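The upgrade you were told you needed

Every May my inbox fills with the same advice: the desktop you bought a few years ago is finished, and a new one will change your working life. I have stopped believing it. I write letters, keep the accounts for a small translation business and look at far too many maps. None of that got harder since I last bought a machine.

When mine slowed down this spring, the shop on Manalastas Street quoted me $652 for a replacement. I asked what was wrong with the old one. The young man said it was "at end of life," a phrase I would like to see kept for living things.
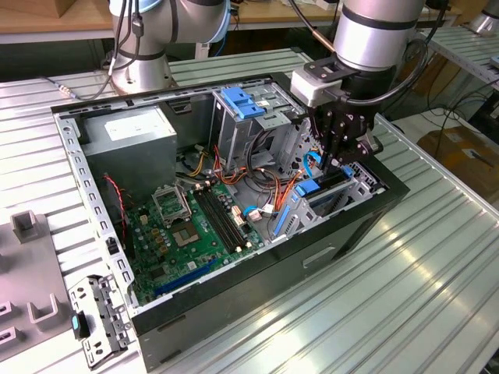
A desktop tower on its side with the interior exposed.

My neighbor Ramil Magbanua cleaned it out and put in a new drive. The bill came to $100, parts included. Maybe I got lucky. Ramil thinks so, and he warned me that the next fault could be the one that kills it. Fine. I would still like to wait for that fault before paying for it.

The usual reply is that new machines use less power. Some do. But the people who say this rarely tell you what it took to build the new one, or where the old one goes.

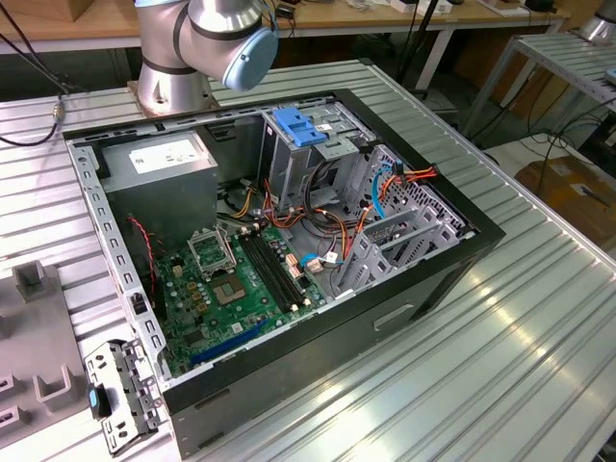
Analyn Gatchalian, who used to sell office equipment and now teaches bookkeeping, told me her sales targets never once mentioned whether a customer's old computer worked. She was paid by the box. I don't blame her for that, though I do wonder about the firms that wrote the targets and then printed leaves on their brochures.

Security is the better argument, and I'll grant most of it. If your system no longer gets updates, you have a real problem. It is a software problem, though, and a company decided when it would start.
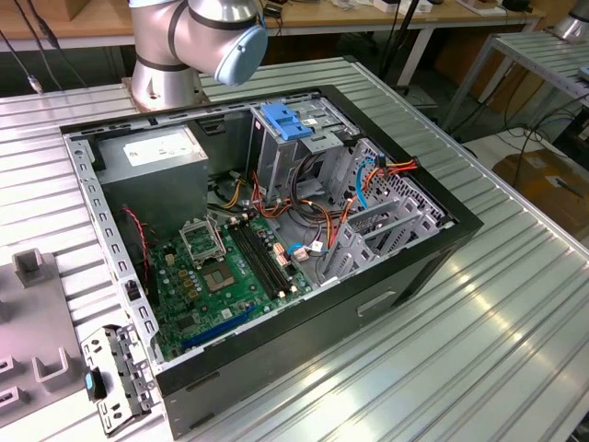

What I would ask the seller

Ask which part has failed, by name. Ask what that part costs. If the answer is a shrug and a payment plan, take your computer home and get a second opinion.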